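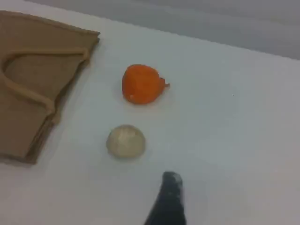

Jute totes for a farm market stall: worth it or not?

Forum: Small Sellers > Packaging and Supplies
Started Feb 2, 2018

kudton_growers
We sell greens, eggs and jam at a covered market from May to November. The town is banning thin plastic bags and I have to pick something before the season starts. Hodico will do plain jute totes but the minimum is 200. I would charge for them. Does anyone sell enough to make that worthwhile, or should I stay with paper?

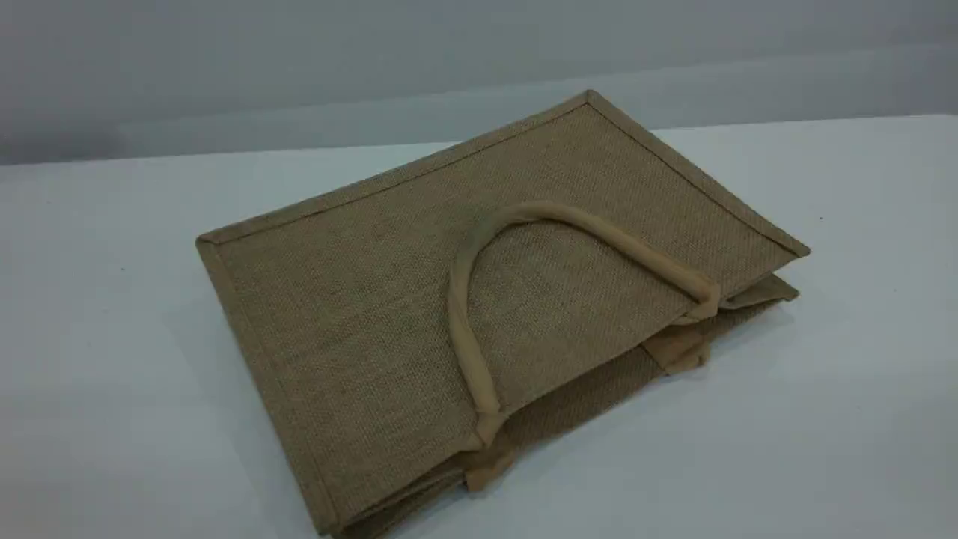

Jute tote, folded

tallrow
We ordered 200 the first year and sold them all by the end of summer. Regulars bring them back every week, so sales drop off after that. Plan on one order and then a small top-up. Keep them off a damp floor. Ours got musty in a shed over one winter and I had to throw out a stack.

mapleandrye
I disagree with doing totes at all for a stall your size. Most people already own too many bags. Put up a sign asking them to bring one, and keep paper with handles for those who forget. A tote costs you money up front and takes up room in the van.

tallrow
Paper with handles is fine until somebody puts three jars of jam in it. We had two bottoms go in one morning.

mapleandrye
Then double it. Still cheaper. 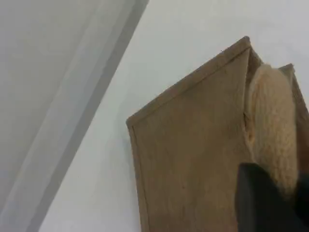 Tan panel, rim along the top

penny_lot
I keep a mix. Paper for greens, a box for anyone buying jars, totes hanging at the end of the table. The totes sell better hung up than stacked. If you want a logo, ask for a sample print first. Coarse weave eats thin lettering. Dalisay did mine and the small type under our name came out as a smudge, so we dropped it and kept the name only.

kudton_growers
Good to know about the lettering. Our name is long. Did you pay for the sample?

penny_lot
Yes, but they took it off the final bill. Ask before you agree to it. 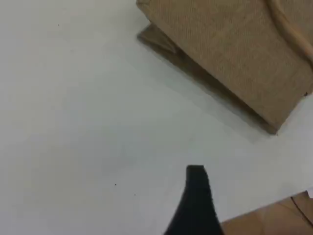 Also ask how they pack them. Mine came pressed flat and the creases took a while to drop out. I hung them in the garage for a week before the first market.

mapleandrye
What about washing? People put muddy carrots in these.

tallrow
Ours shrank in the machine. I tell people to shake it out and wipe it. If they want something washable, cotton is better. Flindix has cotton with a lower minimum, but the handles are short.

kudton_growers
Thanks, all. I'm leaning toward one order of plain ones, no print, and paper for the rest. Will ask Hodico if they can split the delivery. I don't have dry space for the whole lot until the seed trays are out.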